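Unit 3: Estimating software work, and why to distrust the estimate

Reading before class: the Plivgate case packet, all of it, including the dull tables at the back.

Every planning method you meet in this course will claim to make dates more reliable. Treat the claim as you would any vendor's claim. Ask who measured it, on which projects, and what happened to the projects that got dropped from the sample.

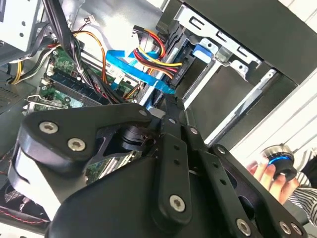 Black gripper reaching into an open desktop computer case
Handout revised 2021-05-16

Story points first. A point is supposed to measure size, with no reference to hours. Then somebody divides points by weeks and you have hours again, with an extra rounding step. In the Plivgate packet the team planned 200 points for the release and finished 200 points. The release was still late. Look at how the stories were re-scored in February and you will see how both numbers can be true.

Velocity has the same trouble. It is an average of a few noisy values, and the people who produce it know it is being watched. I would not forbid it. I would not put it on a slide for a customer either.

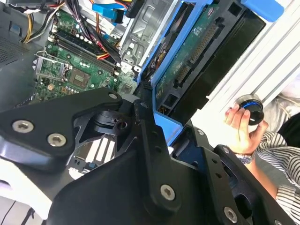 Planning poker does one useful thing – it shows you where two people disagree before the work starts. The number at the end matters much less. If your group plays a round in lab, write down the arguments and keep those.

Now the tools. Piltix and Onyeka both offer forecasts drawn from past tickets. Piltix gives you a single date. Onyeka gives a range, which is more candid, though its range assumes next quarter's work looks like last quarter's. Run both on the Estalach data set (100 closed tickets) and compare them with the real finish dates. Don't tune anything until you have the first result on paper.
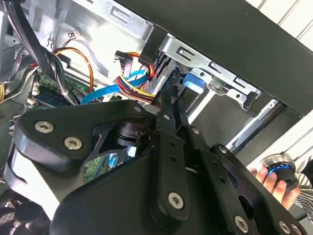 Fig. 2. Black gripper inside an open desktop computer case.

For lab, hand in one page:
Your forecast from each tool, with settings.
The error for each, in working days.
One reason your comparison might be unfair to the loser.

Pages that skip the last item will be returned. "More data needed" does not count as a reason.

Next unit: defect counts, and what they leave out.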